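Home News Research Events Contact
Search this site Enter keyword Go

Clevolico opens second round of home demonstrations

4/29/26

Clevolico has started the second round of its program in which people teach a robot arm simple household work by doing the work themselves. The company wants to collect 1,000 demonstrations of one task, putting fruit into a bowl, before the summer break. Until now 431 have been accepted.

The first round began in October and used remote control. An operator sat in the office in Ornlow and moved the arm, named Iso, with two handles and a screen. It gave 299 good recordings, but the work was slow and the operators became tired after a short time. For the second round the company changed to hand-held grippers, which a person carries through the task at a normal table at home.

"With remote control you must always think about the machine," said Mehrangiz Naseri, who leads the demonstrations. "With the gripper in your hand you think about the apple, and your movement becomes more natural."

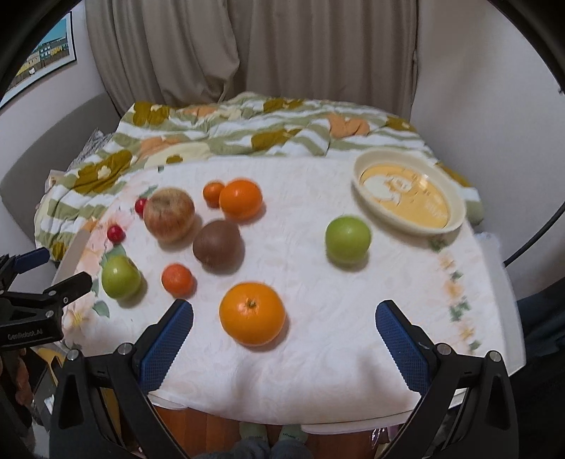

Why is it necessary to repeat such a simple task so many times?

Every repetition is a little different. The fruit lies in another place, the light changes, and each person has an own way to approach a round object. The robot needs to meet these differences in the training, otherwise it learns only one table and one order of movements.

Participants receive a short page of instructions. They should open the jaws fully before they approach a fruit, close them slowly, and lift straight up. If a fruit rolls away, they are asked to continue and pick it again, as the correction is also useful for the training. Small fruit is the most difficult part, according to Naseri, and large oranges are the second — the jaws must be placed very evenly on both sides.

The recordings are checked by Zamfir, a small software company which works with Clevolico since the first round. It removes the ones in which the fruit is hidden for too long or the hand moves too fast. Participants get a note when a recording is refused, and they may send a new one.

Iso will be tested on the same task after the first 500 accepted demonstrations. A second task, folding of small towels, is planned for later, but the company did not give a date for it.

We use cookies to improve your visit. Accept Settings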